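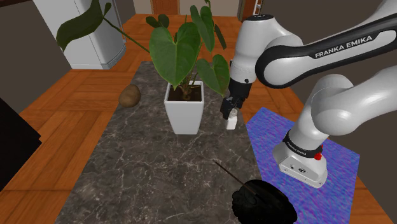
仿真场景里的Franka Emika机械臂，夹爪停在小白瓶上方。

第一次跟Trinity Haddad约时间，她回我说“上午别来，上午我手最稳，要录数据”。好吧，那就下午！

她在Notutberg一栋老楼的三层上班，团队叫Tromitz，做的事情说起来挺简单：人用手柄遥控一条机械臂，把一件事做一遍，再做一遍，然后让程序去学。我去之前以为会看到满屋子的钢铁胳膊，结果聊天的时候她一直对着屏幕，演示都在仿真里做，桌子、土豆、那盆大叶子的绿植，全是渲染出来的。

“先在仿真里练，摔了瓶子也不用扫地。”她一边说一边把手柄塞给我。

我问她，一个任务要演示多少遍？她想了想：“看任务。拿瓶子这种，我们一般先录30遍，不够再补。整个项目从去年四月攒到现在，大概有4000条吧，里头有不少是我录的，拇指都起茧子了。”

然后轮到我出丑。我以为玩过游戏的人上手应该很快（我手柄玩得还行的！），可是屏幕里那个夹爪要往下走的时候，我总是连带着往前推，前两次都把瓶子碰倒了。Trinity在旁边笑得很大声，说新人都这样，深度最难判断，尤其旁边有叶子挡着。第3次我总算夹起来了，高兴得差点把手柄扔出去。

“你刚才停了一下，对吧？”她把我那条录像倒回去给我看，“夹之前犹豫了。这种停顿机器也会学进去，它不知道你是在紧张，它以为到了那儿就该停。”

那这条要删掉吗？她说不一定。她以前删得很凶，只留最顺的，后来发现学出来的动作一偏就不会往回找。现在她反而会留一些偏了又纠正回来的演示，同事还专门给这类录像起了个名字，叫Gbeho，我问什么意思，她说是隔壁组一个文件夹的名字，叫着叫着就改不掉了。

我又问起手把手的教法，就是人直接抓着真的机械臂走一遍。她说在Trimden那边的实验室做过，喜欢那个手感，“你能感觉到它的重量，关节转到头了手上马上就知道”。不过人站在旁边容易挡住镜头，录一下午胳膊也酸，所以遥控还是用得多些。

聊到最后我问她有没有哪个任务特别让她头疼。她马上说：“浇花！”壶嘴对不准，水在仿真里又算得慢，上个版本跑测试，成功率一直上不去。倒是拿瓶子那一项，最近一轮到了百分之91，她截了图发在群里，还配了个放烟花的表情。

我走的时候她已经戴回耳机了，说趁手还热再录几条。我那条犹豫了一下的演示，她说先留着。

2020年2月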